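Artwork adaptation (advertising)

Artwork adaptation, also adaption or "resizing". The reworking of a finished master ad so it fits other page sizes, languages, printers. Usually done by a studio, not by the agency that had the idea.

Common for foreign brands entering a new market. Master file comes in, text gets translated, logo and legal lines moved, color profile changed. The Cesano campaign for bedding maker Trondulau is often cited in trade writing: 100 press ads out of 3 masters, all handled by the Feltthorpe studio.
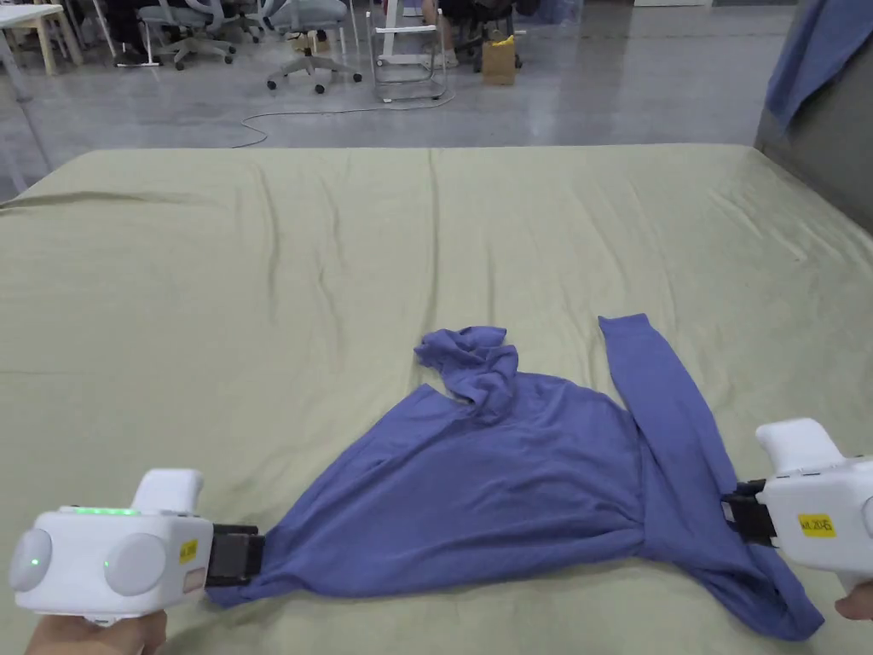
Who owns the adapted artwork? Normally the advertiser, once the studio's invoice is paid, though fonts and stock photos keep there own licenses.

Turnaround. Newspapers want files a day or two ahead, magazines a lot earlier. Late copy changes are the main cost. Studio manager Hafþór Hafstein put the share of jobs reopened after sign-off at 15 percent, mostly prices and store adresses.

Terms vary. "Master", "key visual" and "parent ad" all get used for the source file. Baek studios say "mother".

See also: Point-of-sale display, Prepress, Media schedule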